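Prarkwood Lakeside Cottages Sets Summer Booking Schedule

2001-01-04

Prarkwood Lakeside Cottages will begin accepting summer reservations on Monday, the management office has announced. Guests who stayed at the property during the 2000 season will have first choice of dates, and remaining weeks will then be released to the general public.

The early period applies to returning guests only. Requests may be made by telephone or by mail, and must include the name under which last year's stay was booked. The office will confirm each reservation in writing. A deposit equal to one night's rent is due when the confirmation is received, and the balance is payable on arrival.

"Many of our families ask for the same cottage each year, and we intend to honor those requests wherever the calendar permits," said Rafail Gkikas, general manager of the property.
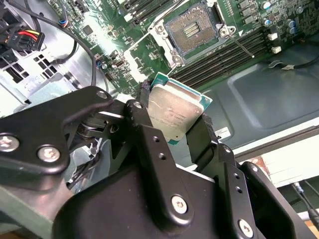

Minimum stays have also been revised. Cottages on the Nuvska shore will be rented by the full week throughout the summer. Those on the wooded side may be reserved for 3 nights or longer, except over holiday weekends, when a minimum of 4 nights will apply. Rates for the wooded side remain at last year's level. Shore cottages will carry a modest increase, and a printed rate card is available from the office on request.

The property was purchased in October by the Kontogiannis family, which also operates the Letel Inn. The new owners have retained the existing staff and have stated that the cottages will continue to operate under the Prarkwood name. Gift certificates issued by the previous owners will be accepted through the end of the coming season.

Edgars Lūse, who oversees the grounds, reported that the boat landing will be closed in early spring while its decking is replaced. The swimming area and the footpath to the picnic ground will not be affected. Guests who bring their own boats are asked to note this on the reservation form so that mooring space can be assigned before arrival.

Pets remain welcome in the wooded-side cottages with prior approval. The office is open on weekdays during the winter and is closed on public holidays.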